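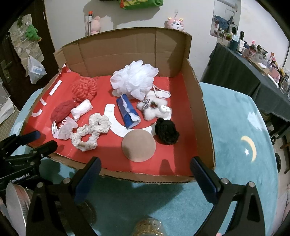

Evaluation of the Plostis Episode Review Service for Hand-Held Gripper Recordings
Term project report, Robotics Laboratory II, Rornville

1. Purpose

The laboratory course asks each group to assess one commercial product used in robot learning. Our group selected Plostis, a subscription service from Trukov that takes recordings made with hand-held two-finger grippers, splits them into episodes, labels each episode and rejects those unsuitable for training. The question was whether the service could replace the manual review step now used in the course. That step was done with an in-house annotation tool, Tawfik, written by an earlier group and still maintained in the department.

2. Test material

All recordings were made in a home setting, on the floor and on a covered table. Soft and deformable items were preferred: mesh bath puffs, plush toys, crocheted pieces, cord, thin plastic. Rigid containers were added for comparison. A shallow cardboard box with a red lining served as the target for place operations and as the source for pick operations. The lining was kept in both settings so that the box boundary would be easy to segment.

The set comprised 448 episodes. An episode was defined as one approach, one closure of the fingers, one transport and one release. Partial attempts were kept in the upload, because rejection of partial attempts is one of the functions being sold. Of the full set, 300 episodes were reviewed by hand in Tawfik before upload and form the reference. The remainder were uploaded without manual labels and were used only for throughput and export tests.

3. Method

Each reference episode was given a start time, a closure time, a release time, an object class and an accept or reject flag. Two group members labeled independently. Where their closure times differed by more than three video frames, both viewed the episode again and agreed on a value.

The upload was done through the Plostis web client with default settings. No per-object tuning was applied, although the service offers it at the higher tier. The class list was supplied as a plain text file with 16 entries. Trukov recommends including a sample picture for each class; this was done for all entries except thin plastic, for which we could not find a view that was representative of its many shapes.

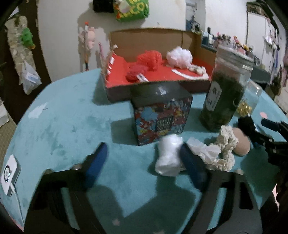 Episodes recorded on the table were uploaded as a separate batch from those recorded on the floor. The table episodes contain more occlusion, with containers standing close together and the box at the back, and we expected lower agreement there.

4. Results

4.1 Accept or reject. Plostis agreed with the reference flag in 89 percent of cases. Most disagreements were episodes that we accepted and the service rejected. These were mainly grasps on mesh puffs in which the fingers closed on the outer netting only. The object deforms considerably before it leaves the surface, and the service seems to read this as a slip.

4.2 Timing. Start and release times were usable without correction. Closure times were late for soft objects and close to the reference for rigid ones. The delay was consistent enough that a fixed offset per class would remove most of it. The web client has no field for such an offset, so we applied it after export.

4.3 Object class. Plush toys and jars were labeled reliably. Cord was often confused with crocheted pieces. Thin plastic was the weakest class, as expected from the missing sample picture. Agreement on the table batch was lower than on the floor batch, but the difference was smaller than the difference between soft and rigid classes.

4.4 Export. The archive unpacked correctly and the episode index matched the upload order. Finger width was exported in millimeters, while the documentation gives meters. Trukov support confirmed the error in the documentation by email.

5. Limitations

The reference labels come from two people who also made some of the recordings. Lighting was not varied on purpose. Only one version of the service was tested, and it was updated in May after our uploads were complete.

6. Recommendation

Plostis is suitable for splitting and for a first pass on rejection. Its rejected episodes should be checked in Tawfik when soft objects are involved. We do not recommend using its closure times for deformable classes without the offset listed in Appendix B. The class list used for both batches is in Appendix A.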